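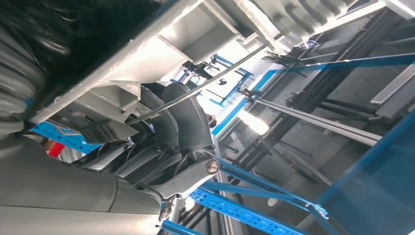

Jokilley is a small workshop which tests grippers, arms and controllers for factories that must choose between them. Ibrahim Olaniyan and Frida Riis started it with one borrowed arm, and today we are four persons.

## How we compare

Each gripper gets the same parts and the same places. We mark the places with yellow tape, on the tables and also on the floor, so that a part can be put back where it was before the next trial. A full comparison has 225 picks, and we write down every drop.
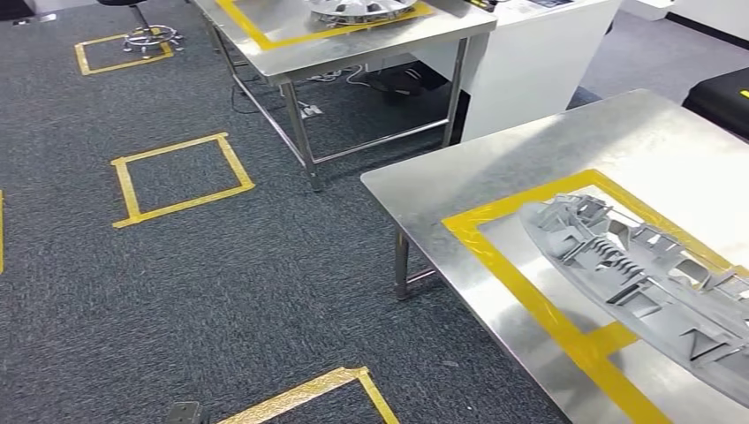

## Who you will meet

- Ibrahim Olaniyan: arms and controllers
- Frida Riis: cameras and lighting
- Krystyna Zawadzka: grippers and fingers
- Terence Wainwright: reports and visits

We do not sell equipment and take no commission from makers. If you are in doubt between two grippers, send us your part and Terence will answer with a price and a free week.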